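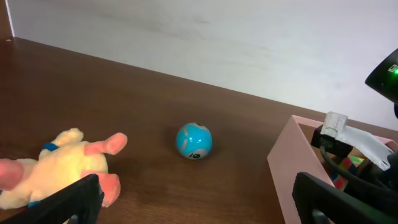
Trustcombe Community Help > Robotics > Student projects

Home | Topics | Unanswered | Members | Sign in

Posted in May by Dorota Kubiak

Sorting policy stalls before the grasp on one object class

I help run the manipulation section of a student robotics course. Our team's project is a tabletop sorting task on a two-arm setup: pick up toys one at a time and put them in an open box. We trained an imitation policy on 569 teleoperated episodes, using wrist camera images and joint positions as input. The policy handles the puzzle cube well. With the blue ball standing alone on bare wood and the plush toy off to the left, it approaches the ball, slows down a short distance above it and hovers until the episode times out. The plush is picked up most of the time.

What we have checked so far:

Camera exposure is fixed. Gripper calibration was redone before the last run. Action chunks are 5 steps long. Training loss is flat by the end and validation loss follows it. The students' first idea was to collect more data, and I would like to have a reason before they spend another week on that. 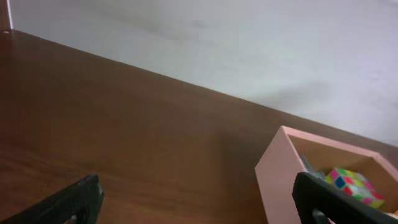

Does the box have to stay in the same place for every episode? It can move, but the training episodes then need to cover the positions you intend to test, and the evaluation sheet should record which one was used.

We kept ours fixed for the first half of collection and shifted it by hand for the second half. I don't think it is related to the stall, but I mention it in case someone sees a connection.

Cookies help us keep you signed in. Accept | Manage settings

Wálter Huamán

Hovering before contact usually comes from pauses in the demonstrations. Operators stop above a round object to line up the fingers, and they don't stop above a soft one where any grip will do. The policy sees many frames in which the image is nearly constant and the commanded motion is close to zero. Once it enters that state it has no input telling it to leave.

Plot joint speed against time for the ball episodes only. If there is a flat section before the gripper closes, trim it. We removed frames below a speed threshold, except for those where the gripper command was changing, and the stall went away in our Maston club project. Keep the gripper frames. We deleted them the first time and ended up with a policy that never closed its fingers.

Also try a longer chunk. Five steps is short if your control rate is high, and a longer chunk can carry the arm through the pause. Change one thing at a time, and run the same start positions for each version.

One more item to look at is glare. On a glossy table the wrist camera sees the reflection move as the arm moves, and a policy trained at one time of day can behave differently at another. 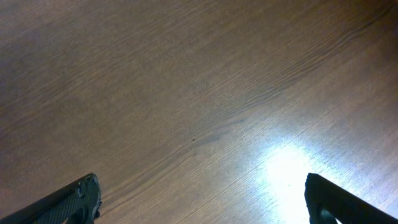
To test for it, put a matte cloth over the table and repeat a few ball trials without retraining. The result is hard to read in isolation, as the cloth is also a new background, so run the cube under the same conditions for comparison. If the cube still works and the ball improves, vary the lighting in your next batch of episodes. If both get worse, the cloth has told you nothing and you are back to the speed plots.

bostum_lab

more data. we had the same thing and went up to 1,730 episodes and it was fine after that. didn't look into why

Dorota Kubiak

Thanks. The plots show a pause before closing in most of the ball episodes, and it is longer for 2 of the operators than for the others. The students are writing the trimming script now. The cloth test will have to wait until we can get bench time again.

Related: Akbulut gripper firmware notes | Logging joint states | Evaluation sheets for class projects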